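Furnished lettings: frequently asked questions

The following answers apply to all furnished houses and flats let through the Vindum office. Tenants of unfurnished properties should refer to their own tenancy handbook.

Who is my landlord?

Your landlord is the person or company named on the first page of your tenancy agreement. Vindum acts as managing agent and is your first point of contact on all matters, including rent, repairs and notice. Please do not write to the landlord directly unless your agreement tells you to do so.

How much is the deposit and where is it held?

The deposit for a one-bedroom property is £400. Deposits for larger properties are set out in the offer letter. All deposits are placed in a protected account before the keys are released, and you will receive a certificate showing the amount held.

May I pay my rent in instalments?

Rent is due monthly in advance. Tenants who are paid weekly may apply to divide the monthly sum into smaller payments. Applications should be addressed to Trefor Yorath, Accounts, and must be agreed in writing before the first payment is changed.

What does "furnished" mean?

A furnished letting includes beds, storage for clothing, a table and chairs, seating, a cooker and a refrigerator. Bed linen, towels, crockery and small electrical goods are not supplied. The exact contents differ from one property to another, and the inventory attached to your agreement is the only full record of what has been provided.

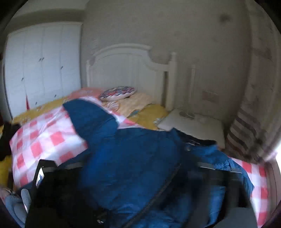
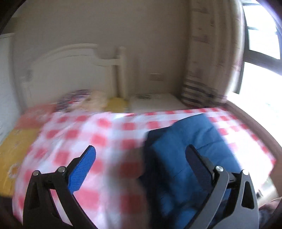 Bedroom in a furnished property.

What should I do with the inventory?

You should check it against the contents of each room and return a signed copy within 10 days of moving in. Note any marks, missing items or damage on the form itself. If no copy is returned, the inventory will be treated as accepted in full.

May I move or remove the furniture?

Furniture may be moved within a room. It must not be taken out of the property, stored in a shed or loft, or left in a shared hallway. If you wish to use your own bed or wardrobe, please ask before delivery is arranged. Collection and storage of the landlord's items is charged at £80 and is subject to space being available.

May I decorate?

Not without written consent. Requests should state the room and the colour proposed. Tenants who have redecorated without consent may be asked to return the walls to their earlier colour at the end of the tenancy. Picture hooks are permitted; adhesive strips are not.

How do I report a repair?

Repairs should be reported through the Hilo tenant portal or by telephone during office hours. Heating and hot water repairs are carried out by Briggs, who will contact you to agree a time. In the event of a gas leak, leave the property and telephone the national gas emergency number before contacting this office.

Will the property be inspected?

Yes. There are 2 inspections in each year of the tenancy. You will be given notice in writing and need not be present. The visiting officer will look at the general condition of the property and will not open drawers or cupboards containing personal belongings, except where a leak or damp is suspected.

May I keep a pet?

Requests are considered individually and are passed to the landlord for a decision. Please give the type, age and size of the animal. Tenants at Grukel Court should note that the head lease does not permit dogs.

When will my deposit be returned?

The property is checked after the keys have been handed in. Any proposed deductions will be sent to you with the reasons for each. Where these are disputed, the matter may be referred to the deposit scheme at no cost to you.

Whom should I contact if I am dissatisfied?

Complaints should be sent in writing to Rogelio Policarpio, Lettings Manager, at the Vindum office. The office closes at 4.30 pm throughout July and at 5.30 pm in all other months.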